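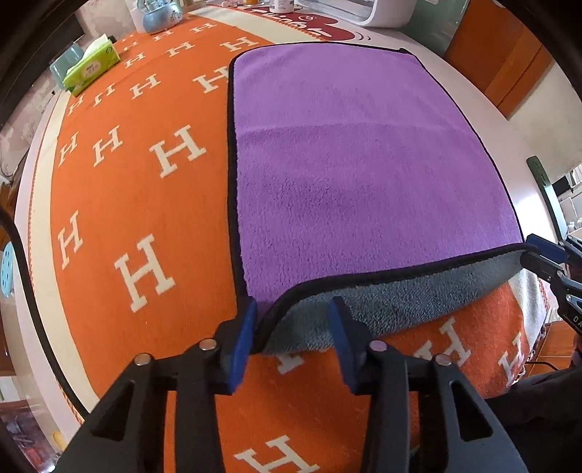

Saturday, towel folding

Spent the afternoon on microfiber towels with Judite. The purple one is two-faced — gray and shaggy underneath — so you know right away which side is up. I like that a lot! The black binding bows out along the left, and I can't get it to lie straight on the orange runner with the H's. Vitória wants long edge to long edge first, corners after. Trying her way next.
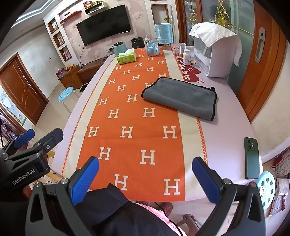

Gray towel, folded, soft edge toward us.

Ask Valter for 2 more towels, plain ones.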